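To: Sitness shared workshop list
Subject: Re: Gear exercise on the two-arm bench

A member wrote:

> Please confirm which parts the exercise uses, and whether the
> Clilex grippers need new fingers before August. Our group
> would like to reserve the bench for 72 hours.

The reservation is approved. The exercise uses the aluminum rail and the blue spur gears from the Stergiou parts bin. Each gear is to be held by its raised hub, with the fingers closing from both sides. Members should keep the fingertips clear of the teeth. 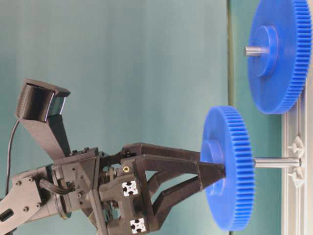 Gripper holding a blue gear by the hub, on its shaft.

New fingers are not required at this time. The present set has been logged at 900 cycles, and the workshop replaces fingers at 1000. Groups are asked to enter their own cycles in the bench log before leaving. 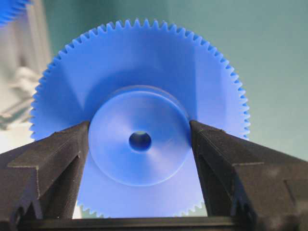
Closing force should remain at the setting posted on the Sestiser controller. Any group wishing to change it must write to this list first and restore the posted value afterward. Printed spare fingers are limited to one pair per group, and the print files are in the shared folder.

The second mounting position on the rail may be moved along the slot, provided that the bolt is tightened again before the arms are powered.
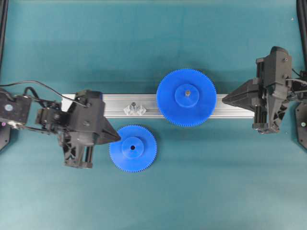 Rail with the large gear mounted and the smaller gear on the cloth.

Requests for further bench time should be sent to this list before 5 p.m.

Bench Coordination
Sitness Shared Workshop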